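2021-05-08
Dye bench, Gernora

Second round with the pomegranate rind. The March skeins faded on the windowsill, so this time I scoured everything again from scratch. 476 g of wool in total, all from the Campos lot, tied in loose figure eights. Soda ash in the scour, then two rinses. Water came off slightly yellow the first time and clear the second.

Alum mordant overnight in the big pot. Kept the lid on. Thermometer read 61 when I shut off the burner, lower than I wanted, but the last batch felted on one side and I would sooner go slow. 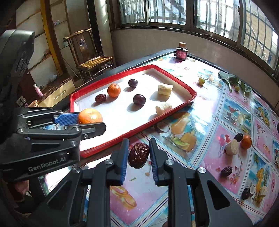
Rind went in to soak yesterday in the Lirnport tap water. Ainhoa Mateos thinks the hardness there is what turned her yellows brownish, so one skein is going into rainwater for comparison. Labels are on cotton tape this time. The paper ones from Hirko came off in the pot and I had to guess which was which.

Dye bath: strained rind twice through the old pillowcase, brought up slowly, skeins in for 30 minutes, turned by hand with the glass rod. First skein out is a flat mustard. Second has more green in it, probably from the iron left in that pot. Need to scrub it or keep it for dark colors only.

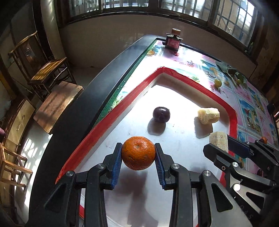

Onion skin is next, yellow only, no red skins mixed in. I have the bag weighed out and want a clear warm orange from it, with alum and no iron anywhere near. The color to aim for is the peel of that mandarin over the white, on its brightly lit side. Ainhoa got close once with a second dip, but she didn't write down the weight of skins.

To do: wash the rainwater skein separately. Cut 2 lengths from each for the light test, one for the window and one for the drawer. Order more alum. Ask Campos if the next lot can come unwashed.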